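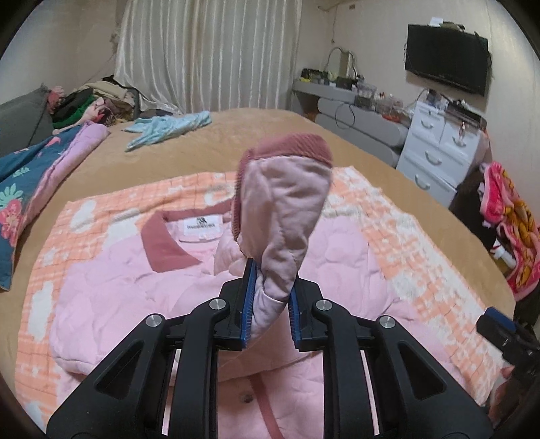

Slide 1. Pink quilted jacket, sleeve held up.

Thanks, Giuliana. I have 20 minutes, so I'll skip the agenda slide.

I was asked to speak on whether seasonal rainfall forecasts are changing what farmers do in the Briraveck district. My short answer is that I don't think we know yet, and the project reports read as if we do.

Slide 2. What was promised
The Virisis project set out to get a three-month outlook to farming households before planting. Text message, local radio, one village meeting in October. Read the objective out loud here. Note the word "uptake." It is never defined.

Slide 3. What was measured
320 households surveyed, 172 said they had "used" the forecast. Pause. Ask the room what used means. In the questionnaire it covers everything from switching seed variety to talking about the message with a neighbor. I went back through the forms with Giuliana Arango's team at Arboleda and we could tie a changed planting decision to the forecast in 13 cases. Maybe there are more. The forms don't let us say.

Slide 4. The forecast itself
Three bands: below normal, normal, above normal. In most seasons the odds on the leading band are only a little better than one in three. That is an honest forecast and a weak reason to buy different seed. Somebody will say farmers don't understand probability. I'd push back on that - the people I met in Grellby understood it fine, and decided it wasn't worth the money.

Slide 5. Comparison villages
There were none. If asked: yes, it was in the original design, and yes, it was dropped for cost. Don't get drawn into whose call it was.

Slide 6. What I'd want before scaling up
Seed purchase records, even patchy ones. The date of first planting, asked in the same week it happens. A second dry year.
Short-range warnings tested separately, as I suspect the five-day storm alerts are doing more good than the outlook. I can't prove that either.

Skip slide 7 if we are past 11:40.

Questions. The funder's people are here until Tuesday, so point budget questions to them.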